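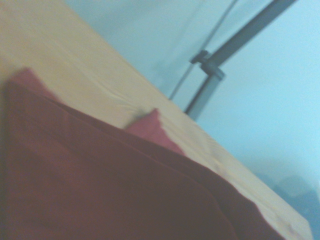
4.2 Folding as a test of household readiness

Of all the chores in our study, folding is the one we looked forward to most, and it did not disappoint. A plate keeps its shape wherever you take hold of it. A shirt has a new shape every time it is put down, and the layer the gripper needs is often tucked under the one it can reach. Tello's early trials on the Stusik task set made the point well: a policy trained on 1000 demonstrations handled flat towels with ease, then struggled as soon as a sleeve lay under the body.

We therefore trained a second policy, Brolter, on 4000 demonstrations, with far more crumpled starting states. The gain was a delight to watch. Brolter learned to tug a hem outwards before trying any fold — a habit our demonstrators had picked up without being told. 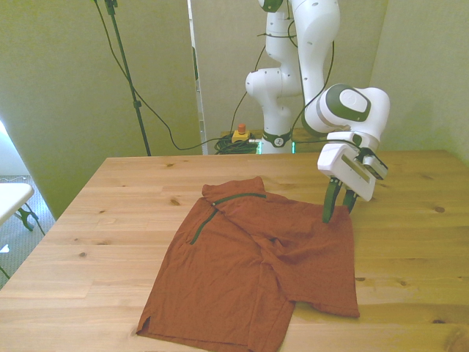 Figure 2. A short-sleeved shirt with a zipped front, lying rumpled on the table, with one finger of the gripper pressing into the cloth.

Zips and collars remain hard. They are stiffer than the cloth next to them, so a pull that smooths the chest can twist the neck, and Brolter has no clear idea of when to stop and start again. Ghaffari's scoring scheme, adapted from the Mkhize protocol, counts such cases as failures even when the final stack would pass in most homes. We kept it strict on purpose. Can a machine do the laundry yet? Not from basket to drawer, in our view, but single garments are coming within reach, and the progress made since November has been thrilling.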